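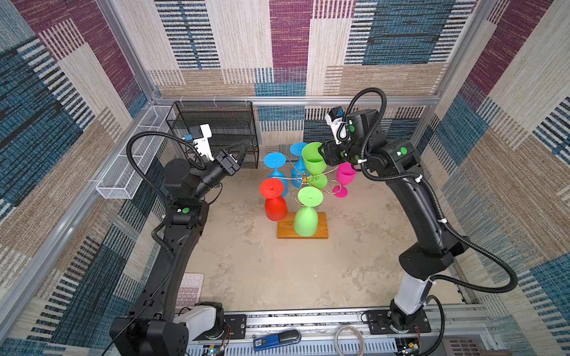 Glassware at Hestgate: an interview with the hospitality stores

The hospitality stores at Hestgate supply tableware for receptions, training lunches and open evenings across the site. Touran Parsa has managed the service for 14 years. We spoke to her in July, shortly before the stores closed for their yearly check.

Mrs Parsa explained that coloured plastic wine glasses were brought in after repeated breakages at outdoor events. "We had 213 glass ones written off in a single year," she said. "The plastic ones are lighter to carry and guests are allowed to take them onto the lawn." The current stock stands at 1355 pieces, held in crates by colour.

Colour has proved useful at table. Guests remember whether they had the red or the green, and fewer glasses are left half full and forgotten. Mrs Parsa would nevertheless like more blue. "The light blue is always asked for first. I have raised it with Ibarra, who supply us, and I am waiting for a reply."

Smaller gatherings are served from wire glass trees, on which the glasses hang upside down by the foot. Rostam Nikzad, who joined the stores from the Kerora dining room, prepares the trees before each booking. He prefers to begin with the lower loops. "If you fill the top first, your sleeve catches everything underneath," he said. "I turn the base as I go and keep the weight even on both sides." He asks staff to hold each glass by the stem and to steady the wooden base with the other hand.

Opinion is divided on whether the trees should be mixed or kept to one colour. Mr Nikzad favours mixed. Mrs Parsa will permit it for informal events only, and formal dinners in the Asberg Room continue to use clear glass.

Asked about cleaning, she was brief. The wire is wiped with a soft cloth and the base is never soaked. Glasses are washed by hand and dried fully before they are hung.

Requests for glass trees should reach the stores at least 2 working days before the event.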